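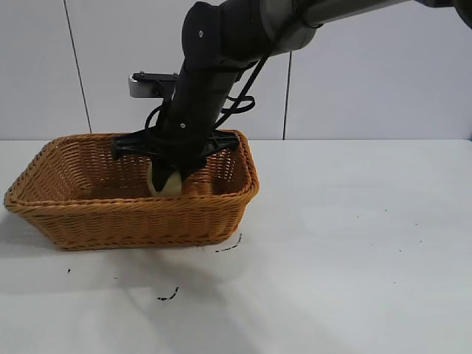
The basket on the white table, with one yellow thing in it

Cleaning a woven wicker basket without ruining it
Posted in Home & Kitchen by Cardoso, June 21, 2022
Viewed 3271 times

I have a rectangular wicker basket, orange-tan, tight weave, sides that slope in toward the bottom. It lives on the kitchen table and we keep fruit in it. A plum went soft in September and leaked, and there is still a sticky patch in one of the bottom corners. The weave is so close that a cloth just slides over the ridges. Can I put the whole thing in the sink? I don't know if it has a finish on it. Also the tabletop is white and shows every speck, so if anything is going to shed or drip color I would like to know first.

Rostoswood
1004 posts

Don't soak it. Shake it out over the trash, then vacuum the inside with the brush attachment. For the sticky part use an old toothbrush, warm water and a drop of dish soap. Dip the brush, tap it off, and scrub along the strands. Go over it with a damp cloth to get the soap out, then turn the basket upside down on a towel. Mine took 20 hours to dry all the way through — the rolled rim was the last part. Keep it off the heater or the strands get brittle.

To check for color, rub a damp white cloth on the underside. If it comes away clean you can go ahead.

Anar

I hose mine down outside and it's fine. Had it for years.

Stetement

I would be careful with the hose. I did that to one with sloped sides and it dried crooked, so now it rocks on the table. The toothbrush way works but change the water often or you just spread the sugar around. A folded dish towel in the bottom catches the next leak and can go in the wash at 40 degrees C.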